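Rallthorpe chestnut

The Rallthorpe chestnut is a cultivated sweet chestnut grown mainly in the upper Dirnik valley. It takes its name from the village of Rallthorpe, where most of the older orchards are found. The nut is medium to large, with a reddish brown shell and a thin inner skin that comes away fairly easily after roasting. It is sold fresh, dried, and ground into flour.

Origin

The variety is believed to have come from seedling trees planted as windbreaks on the slopes above Rallthorpe. Growers noticed that a few of these trees bore larger nuts than the rest and began grafting from them. The earliest grafted orchard still in production is at Cavgate, on the north side of the valley. The trees there stand on their original rootstock and are spaced more widely than in modern plantings.

For many years the crop was used mostly at home or fed to pigs. Commercial sales began when a road was built between Cavgate and the market town of Rainer, which made it possible to deliver fresh nuts within a day of gathering.

Description

The tree is vigorous and upright when young and spreads with age. Its leaves are long and coarsely toothed. Flowers open in early summer, and the variety needs pollen from another chestnut to set a full crop. The usual pollinizer is Rainer Early, which is planted in every fourth row in most orchards.

Burs contain 2 or sometimes 3 nuts. The shell has faint dark stripes running from the base to the tip. The flesh is cream colored, firm, and moderately sweet. Nuts from higher ground tend to be smaller but keep longer in storage.

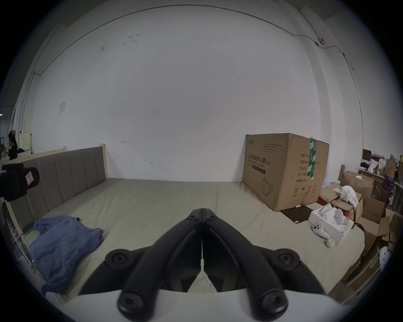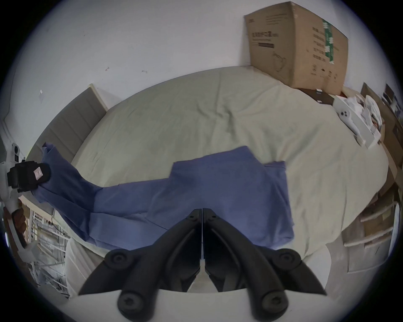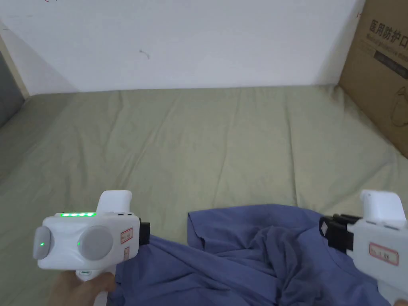 Cultivation

The Rallthorpe chestnut does best on deep, slightly acid soil with good drainage. It does poorly on lime and on heavy clay, where root rot is common. Young trees are watered through their first summers, but established orchards in the valley are not irrigated. Grafted trees begin to bear after four years and reach full production at about 14.

Pruning is done in late winter. Growers remove crossing branches and keep the center of the tree open. Grass between the rows is grazed by sheep until the end of summer and then mown short so that fallen nuts can be found.

Late frost is a smaller risk than in walnuts or almonds, as chestnuts flower well after the last cold nights in most seasons. Drought in late summer is more damaging. In dry years many burs drop early and the remaining nuts fail to fill.

Harvest and storage

Harvest starts in the fall and is usually finished by the middle of November. Most of the crop is allowed to drop on its own. Nets are used on the steeper ground near Cavgate, while nuts on flat land are raked or picked up by hand. Orchards are gone over every second or third day, as nuts left on the ground dry out or are taken by deer and wild boar.

Fresh nuts are floated in cold water to separate out those damaged by weevils. The sound nuts are dried on the surface and kept in cool storage. Nuts intended for flour are dried over a low fire in two-story sheds, with the fire on the ground floor and the nuts spread on slats above. They are then shelled and milled.

Pests and diseases

Chestnut blight is present in the valley. Infected limbs are cut out and burned, and badly affected trees are sometimes regrafted below the canker. Ink disease occurs in low, wet spots. The chestnut weevil is the main insect pest of the nuts, and prompt gathering reduces the number of larvae that enter the soil.

Economy

As of December 31, 2020, bearing orchards of the variety covered 2,000 acres, nearly all of it in the Dirnik valley. Most holdings are small and are worked along with hay and livestock. The larger nuts are sold fresh in Rainer and the smaller grades go for drying. Flour is used locally in flat breads, porridge, and a dense cake baked with raisins.

See also

Rainer Early
Dirnik valley
Chestnut flour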